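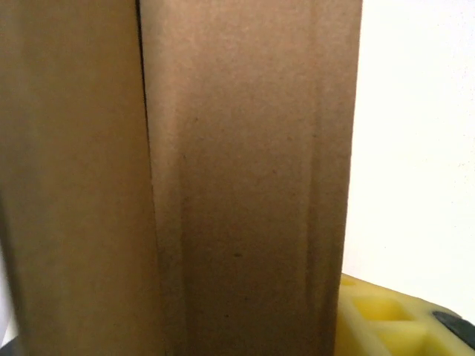

Cash is useless out there, there's nothing left to buy, send blankets. So says our village page. Is it true?

saltmarsh_dornby

Quick one, sorry if it's been done. We're a small lot in Dornby, not a charity, just neighbours and a few from the church. After the fighting round Clema and all those families walking out of the district we had a cake sale and a jar in the shop. £266 so far. Plus an offer of 200 blankets from a hotel that's closing down, decent ones, washed.

Half of us want to send the blankets. Other half want to send the money to someone already working there and be done with it. Yeoman (the haulage people) quoted £790 for the transport, and that only gets them to the port at the other end. After that it's us finding somebody to meet them, and none of us knows anybody.

The page is now one long argument. One side says cash gets pinched by armed groups or officials, other side says goods do too. And somebody posted that markets in Clema are all burnt out so money's no use. No idea where he got it.

What do people normally do? Also are we allowed to keep collecting if we're not registered, I've had two diferent answers. Need to tell everyone something by 7pm.

kettle_and_toast

Money. Sorry but look at your own numbers. £790 to move blankets when you've raised £266. You'd have to raise all that again twice over before one family gets anything, and then you're stuck at a port with storage charges going up every day and a customs form in somebody's name. Whose name? Yours?

We did it the hard way in Busham 5 years ago, different war, same cake sale. Sent coats. They sat behind a fence for months, then we were asked to pay to have them destroyed. Still cross.

About the markets. Some places yes, shops gone, traders gone. But people who've run usually end up in the next town over, or with relatives, and that town still has stalls. Rice, oil, soap, phone credit, bus fares. Most displaced families aren't in camps at all, they're six to a room at a cousin's, and the cousin is skint as well. A blanket doesn't help with the cousin's rent.

On theft. Happens with both. A proper organisation will give cash out in small amounts to named people, often by phone, and go back afterwards and ask if it arrived. Ask them how they do it. If they can't tell you in plain words, pick a different one.

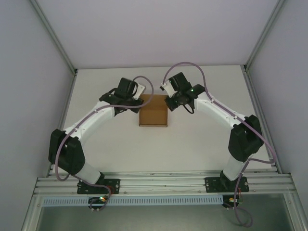 Also don't send the lot to whoever has the saddest advert. Look them up on the charity register, read last year's accounts, see if they were in the area before it was on the news. The ones who were there already know which roads are shut and which village heads to talk to. The new ones spend a month finding out.

Blankets: ring the nearest night shelter, or a group helping asylum seekers near you. There'll be people from that same part of the world sitting in a cold house share an hour from Dornby. Same cause really, no port.

fernbank

Disagree a bit, sometimes goods are right. If someone on the ground has asked for a particular thing, in writing, and has a lorry waiting. Otherwise no. So same answer as above in the end I supose.

No idea on the legal side.

oldpost_lane

On the collecting. Not a lawyer, done a lot of tins. Being small and unregistered doesn't stop you collecting, there's plenty of little groups like that. Rules depend where you are in the UK and where you're stood doing it. Inside the shop with the owner's say so is the easy one. In the street or going door to door you generally need a licence or permit, so ring the council before anyone goes out with a bucket.

Bit people forget: what did you put on the jar? If it said "for families from Clema" then it has to go to them, you can't move it over to the night shelter even if you all vote for it. Blankets are different, ask the hotel, it's their gift and they may not mind.

Two people count it, both sign. Bank it quick. Put a photo of the receipt on the village page when the money's gone, it shuts most of the arguing up. Not all.

And whoever said the markets are burnt out, ask him for a link. Politely.

saltmarsh_dornby

Thanks all. Jar says "Clema families" so that's settled, money is going as money. Hotel fine with the blankets staying local, they just want them out by December. Have told Yeoman no thanks, they were nice about it. Still waiting on the council, will come back when I've herad.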